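Zarkusmont Council Watch app -- my verdict

I've been using this since September to keep up with our council, and I'm mostly a fan! You pick your ward, tick the things you care about (mine are parking fines and the licensing rules) and it pings you when a vote is coming up. The search is quick, and it found Torquil Dow's speech on late-night noise fines in seconds.

The grumbles. Summaries stop dead at 800 characters, so the long debates get mangled, and the alerts arrive at silly hours -- one woke me up on Sunday.

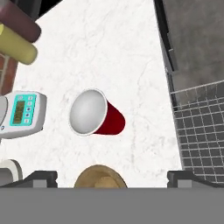 The free version only lets you save 100 items, and I'd filled mine before the bylaw vote even came round. Still, I'm keeping it. Four stars from me.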